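Uvby Supporters' Club, Skusstead branch
Minutes of the summer meeting

Posted August 11, 2019 by Gwenllian Gittins

Present: Ruby-Lee Sutcliffe (chair), Octavio Garrido, Aled Meredith, Ferhat Ağca, Gwenllian Gittins (minutes), and members. 19 present in all.

1. Minutes of the last meeting
Agreed, with one correction. The B-side played at the February listening night was the radio edit of "Pugh", and the album version was not played. Aled asked for this to be recorded.

2. New single
Ruby-Lee reported that the new single has had very little radio play outside the late shows. Members were asked to send requests in their own words, as stations ignore messages that are all the same. Octavio said the video was doing better than the song. There was some discussion of whether the haircut in the video is a wig. No view was taken.

3. Irkham show
The club has been offered 40 standing tickets for the Irkham show at the group price. Payment is due before the tickets are released. Ferhat has spoken to the coach firm and will get a second quote, as the first did not include waiting time. The coach would leave from the library and come back straight after the encore.

Aled asked if people could go to the stage door afterwards. Ruby-Lee said the driver's hours do not allow it, and anyone wanting to stay would need to make their own way home. Two members said they would drive.

Action: Ferhat to get second quote. Names for the coach to Gwenllian.

4. Fan page and gossip posts
The page now has 2,000 followers. Ruby-Lee said that posts about who the band members are going out with get the most replies and cause nearly all the arguments. Octavio thought they should stay, as the same stories are in the papers anyway. Aled disagreed and said the drummer's sister had asked for one to be taken down.

After a long discussion it was agreed:
-- nothing about relatives
-- no photographs taken outside anyone's house
-- stories already in the press may be linked to, without comment from the page
Thirteen in favour, the rest against or not voting.

Action: Octavio to rewrite the page rules and pin them to the top.

5. Fanzine
Issue two is late. The interview with the support act has been typed up but runs to six pages and needs cutting. Ferhat offered to do this if he is allowed to take out the part about amplifiers. Agreed. The price stays the same. Gwenllian still has a box of issue one and would like it out of her hall.

6. Merchandise
The tour shirts come up small -- members should order the next size up. Ruby-Lee has four left from the last order, all extra small. The club will not order mugs again.

7. Any other business
Aled has found the setlist from the first Skusstead show and will bring it next time. A member asked if the quiz could have fewer questions on chart positions. Octavio, who sets the quiz, said he would think about it.

Next meeting: same room, date to be put on the page.

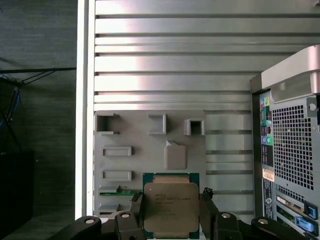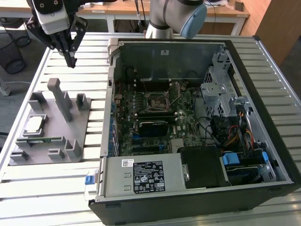
First picture: Intel Xeon processor. Second picture: desktop tower with the side panel off.

Comments

kaz_skuss: Can I still get on the coach if I've bought my own ticket?

Gwenllian Gittins: Yes, just send me your name.

pughfan: It is a wig. Look at the second chorus.

Tilly M: I'll have two of the extra smalls for my nieces please, if they've not gone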